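Let the village shops close at noon
Jonas Wyss
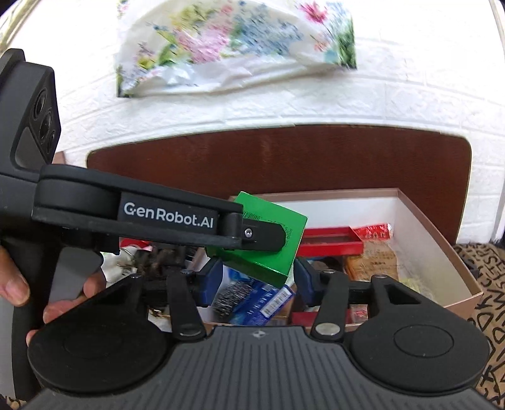 When I came to Bestine four years ago, I was angry every day between twelve and two. The baker was closed, the post office was closed, also the shop for screws and paint. In the city where I grew up one could buy a lamp at any hour. I thought that these people did not want my money.

Now I think differently, and I want to defend the long lunch before the council takes it away. The proposal on the table would pay 300 francs a month to each shop that stays open. My neighbour Felicidad Cabrera sells cheese and she has refused already. She says she eats with her mother at noon and this has no price.

I understand the other side. Who works in Ruchti comes home late and finds everything dark. For them I would rather see one long evening, maybe Wednesday until eight, as it is done in Zodel. But a village of 400 persons can wait two hours for its bread. I have learned to buy mine in the morning.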